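The Green Shirt

The bus from Musotgate came into Rallville in the evening, and by that time I had already decided that I would not go to the ceremony. I had my mother's suitcase on my knees for the whole way, although there was place for it under the seat. It was a small suitcase. Inside I had one pair of shoes, a jar of plum jam for my aunt, and the shirt.

My aunt had rented the upper floor above the Kowalczyk bakery. The stairs smelled of bread even at this hour. She gave me soup and did not ask me anything, and then she showed me the room where I would sleep. The bed was made with the sheet with flowers, which I knew from my grandmother's house. I had thought that this sheet was gone long ago.

"It's washed many times," said my aunt. "But it does not tear."

She opened the suitcase without asking and took out the shirt. She held it by the shoulders in front of the lamp. The light went through it a little.

"You folded it like a newspaper," she said.

I told her it did not matter, I was not going. The invitation was for 12 people from the old workshop, and they could sit very well as 11. It was printed on thick paper: Ivus Glassworks, closing ceremony, 18 May 2024, please dress nicely. My father had worked there until his hands became bad. He had bought the shirt in the last good year, for some celebration which was then canceled, and he wore it maybe three times. The color was his choice. My mother said it was a color for toothpaste, and he answered that in a glassworks everybody is gray by noon, so he wished to be green in the evening.

My aunt put the shirt on a hanger and laid it on the bed, hanger and all, and went to see about the iron. I heard her moving pots in the kitchen. She keeps the iron behind the pots.

I stood there for some time. Then I sat down on the edge of the bed, and then I got up again and bent over the shirt, because I saw that it did not lie straight.

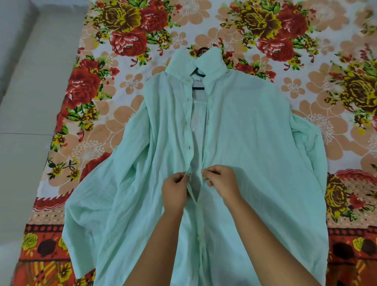
The small buttons, which he always began from the top.

My father had a method for buttons. First the collar, he said, then you go down slowly, and if you arrive at the bottom with one button and no hole, you don't curse, you go back up. He said this to me when I was a child and in a hurry for school. He said it also when I was grown and came home with my divorce papers, and I was very angry with him, as I did not want to hear about buttons on that day.

I worked at it now with my fingers. The buttons were smaller than I remembered. On the inside of the neck was the little label, and I thought of his neck, how red it was from the furnace, winter and summer.

In his furnace hall there was a board where they wrote the number of the last piece. He told me once that the best week ended with 3299, and the foreman brought beer. The worst week ended with 499, when the big oven cracked. He could say these numbers until the end, even when he did not know anymore what he ate for breakfast. I never asked him what the pieces were. Bowls, I think. Or maybe lamps — I am ashamed that I don't know it.

My aunt came back with the iron and a wet towel. She looked at the shirt and at me.

"Is it missing one?" she asked.

"I don't know yet. I am in the middle."

She set the iron on the windowsill and sat on the chair. Down in the bakery somebody turned on a machine for the dough, and the floor shook very softly under our feet.

"The hall is number 111 on Station Street," she said after a while. "It's the same gate as before. You will find it."

I said that I remembered the gate. I used to wait for him there, on the low wall, with my school bag.

"Then the sleeves are too long for you," said my aunt. "I will turn them two times. Your father had the arms of a monkey."

I laughed and lost the button that I was holding, and I had to look for its hole again.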